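Section 4. Comparing finger sets on cloth

I do this test with every new pair of fingers, and so does Mitali Weerakoon, who wrote the first version of these steps. Set aside a good hour the first time!

1. Power down both arms and fit the Kurham fingers to the left one. Leave the Drastell pair on the right.

2. Lay your cloth flat on the table, folded hem facing away from you. I like twill (it has enough body to pinch).

3. Open the wrist camera view and bring the fingers down slowly until they hover just over the cloth.

Caution: keep your hand on the stop button here. I once drove a tip straight into the table and scuffed both.

4. Set the closing speed to 200 in the controller and leave it there for both pairs – changing it halfway makes the scores useless.

5. Close, lift, hold, lower. Do 11 lifts per pair and write down each slip as you go.

Note: if the pinch only grabs the top layer of the hem, go a hair lower and try again. Thin tips are fussier about height than wide ones, but I still like them better for hems. 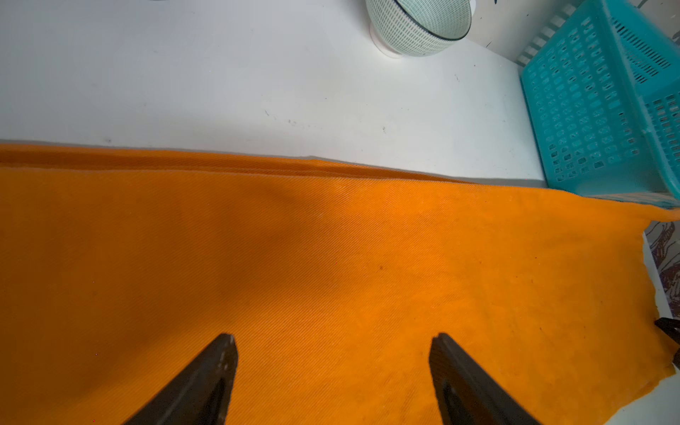 6. Swap the finger sets between arms and run the whole thing again, then save both logs under the same test name.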